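Why I drive past two surgeries to see my nurse practitioner

May 2022

I should say straight off that I was a snob about it. When the receptionist at the Halás Street practice rang to tell me my appointment had been moved from the doctor to "Roya, our nurse practitioner", I said fine in the voice that means not fine at all. I'd waited three weeks! I had a list! I wanted somebody with a stethoscope and a bad temper, like the GP I had growing up.

Roya Nazari had the stethoscope. She also had my whole file open and had read it, all the way back to the thyroid business in my twenties, and she asked me what I was most worried about before she asked me anything else. I can't remember a medical person ever starting there. I burst into tears, obviously, and then we got on with it.

I've since moved to the other side of Lakov, which puts two perfectly good surgeries between me and her, and I still go to Roya. My sister thinks this is mad. It's 7 miles each way and the car park is a disgrace.

So when I was asked to write something about who looks after us these days, I rang her up and begged an hour of her lunch break. She gave me forty minutes and ate a cheese roll through most of it.

She began on a surgical ward, nights mainly, and stayed there longer than she meant to. The thing that bothered her was discharge. People went home with a bag of tablets and a leaflet, and then she'd see them again in October looking worse. "I wanted to know what happened in the middle," she told me. So she went back to studying while working full time, with two small children and a husband on shifts, and says she has no memory of that first winter apart from the biscuits.

Now she can examine, order tests, prescribe and refer. A lot of her patients have two or three long-running conditions that all need watching together, and she likes that best, the slow stuff. Blood pressure, diabetes, breathing trouble. She told me about a man who came in every month for 4 years before mentioning that he couldn't read the labels on his boxes. She sorted it in an afternoon with the pharmacist and some coloured stickers, and she's still cross with herself that it took so long to come out.

I also spoke to Khrystyna Maksymiv, who manages the practice and has done since it was one corridor and a kettle. There are 1081 patients on Roya's list, she says, and when she tried moving 200 of them to a new colleague she had a fortnight of phone calls she'd rather forget. (I was one of the calls. I've apologised.)

Does she send people on to the doctors? Constantly, and cheerfully. She sent me on herself last year, when a lump in my neck wasn't behaving as she expected, and she rang me that same evening to check I'd got a date for the scan. It was nothing, thank goodness, but I'd have been lying awake otherwise.

I asked what she'd change. Longer appointments, she said, before I'd finished asking. Ten minutes is enough for a sore throat and hopeless for anybody who has something to tell you on the way out of the door. She swears the real reason for a visit comes up when the coat's already on, so she's taken to walking people down to reception, just in case.

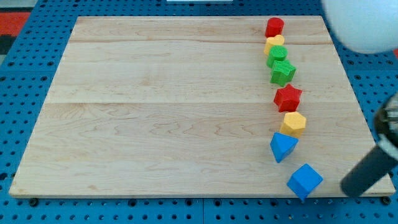 She did it with me that lunchtime too, roll in hand, and sure enough I stopped by the front desk and asked about my knee. I'm booked in with her again next month.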